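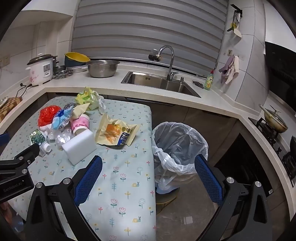 Clearing a table of mixed trash: tips from the Hallumden sorting trials

These notes come from the table-clearing part of our work on household gripping. The aim was to find which order of pickup gives the fewest failed grasps when a two-finger gripper moves light waste from a kitchen table to a lined can. Demonstrations were recorded with a hand-held gripper in ordinary kitchens, then used to train a policy for the arm. We logged 3000 pickups for training and kept 1000 aside for testing.

Set up the can first

Stand the can on the floor next to the table, on the side where the tool will finish its swing. Fold the rim of the bag well over the edge. A bag that stands up above the rim catches on the fingers during release, and the item comes back out with them.

Order of pickup

1. Take stiff items with flat sides first. A melamine sponge standing on edge is the easiest grasp in the set and gives a clean close.

2. Take small bottles next. Grip across the body, not at the cap, and keep the fingers level until the tool is over the can.

3. Pick paper cups near the rim with a light close. Full force folds the cup, and a folded cup tends to slide.

4. Leave film, foil and snack bags until the pile has opened up. Aim for a raised crease. A wrapper lying flat should be pushed from one side until it buckles, then pinched at the fold.

5. Finish with plastic bags that hang over the far edge of the table. Lift straight up before moving sideways, or the bag drags its neighbors along.

Circuit boards

Boards do not go in the kitchen can. In our runs they are labeled as a separate class, and the policy is scored on moving them to a side tray. At home, keep a box for them and take it to an electronics drop-off.

Tablecloths

A printed cloth is harder than a bare table for both vision and contact. Small printed shapes were taken for scraps in 39 of the test pickups, nearly all with the first model, Pludine. The second model, Cleteo, was trained with more patterned cloths and made this mistake 2 times on the same test set. Loose cloth also bunches under the fingertips. Clip it at the corners, or stop the descent slightly higher — thin wrappers will then need the side push from step 4.

Padding

Check finger pads before each session. Wipe off grease with a damp cloth and let them dry fully. Replace a pad when its surface has gone smooth at the tip.

The Güneş kitchen set, which has tiled walls and stronger glare on foil, will be scored separately in February.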